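Werside Legal Help Forum
Employment and workplace injury

Can I still claim if I signed the accident book entry my supervisor wrote?
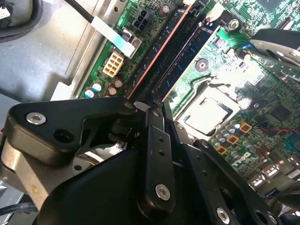
Posted by Kistoncombe_Fitter, Fri 16 July

I should be grateful for guidance on the following matter. In April I injured my right hand at work when a storage rack gave way as I was taking a box from it. Two fingers were broken and I was absent for 23 days. My employer is a firm of equipment repairers with 239 staff across several sites.

On the day of the accident my supervisor completed the entry in the accident book and asked me to sign it before I left for hospital. I was in a good deal of pain and did not read it properly. I have now obtained a copy. It states that I "overreached and pulled the rack", which I did not do. The rack had been reported as unstable by at least two colleagues in the weeks before.

I have received statutory sick pay only and have lost a fair sum in overtime. The firm's insurer has written offering 600 pounds in full and final settlement, and asks for a reply within 4 weeks. My questions are whether my signature prevents me from bringing a claim, and whether I ought to accept the offer. I am in England and I am not a member of a trade union.

Heinonen
Regular contributor

Your signature does not prevent you from bringing a claim. An entry in an accident book is a record made close to the time of the event. A court may give it weight as evidence, but it is not a contract, and signing it does not waive any right to compensation. The other side will very probably rely on it, however, and you should be ready to explain why it is wrong.

I would suggest that you take the following steps without delay.

Write to your employer, politely and briefly, stating that you do not accept the account in the entry and setting out what happened in your own words. Ask that your letter be kept with the original record. Do not alter the entry itself or ask a colleague to do so.

Make a full note for your own use while matters are fresh. It should cover the time, the place, what you were doing, who was nearby, what was said afterwards and in what state you were when asked to sign. The hospital record may assist on the last point, as it should show the time you were seen and any pain relief given. It may also contain the account you gave to the nurse or doctor, so obtain a copy and check what it says.

Ask the colleagues who reported the rack whether they did so in writing. An email or an entry in a maintenance log is far more useful than a recollection. A solicitor can ask for such documents formally, and the employer should be told to preserve them.

As to the offer, the words "full and final settlement" mean what they say. Once you accept, you will not ordinarily be able to return for more if the fingers fail to recover as expected. It is unwise to accept any figure before there is a medical report. The period given in the letter is the insurer's own and is not a legal time limit. In England the general rule for an injury at work is three years from the date of the accident — there are exceptions, but you should not leave matters until the end of that period.

Keep your payslips for the months before and after the accident. Lost overtime can be claimed where there is a regular pattern of it.

Ravitz
Member

Do not take it. I was made an offer of that kind after a fall and the final sum was several times higher. Find a solicitor who works on a no win, no fee basis and let them deal with the insurer.

Old_Loading_Bay
Member

I agree with the first reply in the main, with one addition. Before signing any no win, no fee agreement, ask for the success fee and the cost of any insurance policy to be stated in writing, as both may be taken from your compensation. Check also whether your household insurance includes legal expenses cover. Many people have it and are not aware of it, and the policy may require you to notify the insurer before you instruct anyone.

I believe accidents causing more than seven days' absence also have to be reported by the employer to the Health and Safety Executive. You could ask for a copy of that report and compare it with the accident book.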